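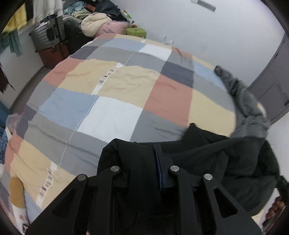 **Washing dark cotton.** Turn garments inside out and close all zippers. Wash in cold water with like colors, 20 minutes on the short cycle. Fill the drum no more than three-quarters full.

- Use liquid detergent; powder can leave pale streaks.
- Skip the second rinse unless suds remain.
- Dry in shade. Direct sun fades black dye first at the shoulders.
- Fold along the side seams and air for 2 hours before storing.

Wash new items separately the first four times.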